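Small shareholder, activist fund wants my vote. How do I choose between two proxy cards?

posted by follach_reader

Hello to all. I own 186 shares of a company called Mollar, which makes pumps and valves for the chemical industry. I bought them over several years through a normal broker account and I never voted before, I only threw the papers away.

In July I received a thick envelope from the company with a white card, and then one from a fund named Prirnside Partners with a blue card. The fund owns a little more than four percent and wants to replace 2 of the 11 directors. They say the board spends too much money on old plants and has no plan for lower emissions. The company says the fund only wants to sell the best division quickly and go away. Both letters sound reasonable when I read them alone.

I have already sent the white card back, because it came first. After this I read the fund's letter with more attention, and now I think that maybe one of their two candidates is better than the person he would replace. The other one I don't like so much.
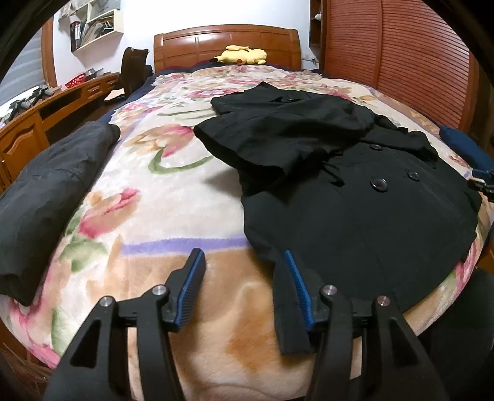
My questions are these. Is my vote finished now, or can I still change it? Can I take one candidate from the fund and the rest from the company? And does it make any sense to do this with so few shares? I would also be thankful if somebody knows how to judge such candidates when you are not a professional. The meeting is in three weeks, at 9 in the morning, and I will not travel there.

au_valley_investor

Your vote is not finished. In a normal US proxy contest, the last valid vote with the latest date is the one which counts. If you send the blue card now, it cancels the white card completely. It does not add to it. This is the mistake I see most often: people send the second card with only one or two names marked, and they think that the first card stays valid for the other names. It does not stay valid. So fill in the whole card, also the other proposals like the auditor and the executive pay.

For the mix, yes, you can do it. Since the rules changed in 2022, both sides must use a "universal" card which lists all candidates from both sides. You can take either card and mark ten company candidates and one from the fund. Please look carefully at the maximum. If there are 11 seats and you mark 12 names, then on most cards your votes for directors become invalid. With fewer than 11 it is normally okay, but the card explains how it treats this, in small letters.

As your shares are with a broker, you have in fact a voting instruction form and not a real proxy card. The broker sends your instructions further. The deadline for this can be earlier than the meeting, often the evening before. Use the control number on the form and vote online, it is faster than the mail and you can print the confirmation.

How to judge the candidates: I read the "background of the solicitation" part in the proxy statement of both sides. It is a dry list of calls and letters, but you see who offered a compromise and who refused it. I also look if the candidate has ever worked in a similar industry, and how many other boards he sits on. With four or five other boards I become careful.

About the few shares, I vote with less than you have. Some contests are decided by a small difference, and it costs me one evening.

tallgrass_dividends

Just vote with the board. These funds come in, make noise, the stock goes up for a while, and then they sell. I had 200 shares in a company where this happened and three years later the price was lower than before.

heatpump_hanna

I don't agree with the answer before mine, because it depends on the fund. Look up what Prirnside did at other companies and how long they kept the shares. The big holders must publish this on the SEC website (search for Schedule 13D), and it is free.

One small addition to the first answer. If you hold shares in two accounts, for example a retirement account and a normal one, you get a separate form with a separate control number for each. You must vote both. I forgot this last year and only half of my shares were voted.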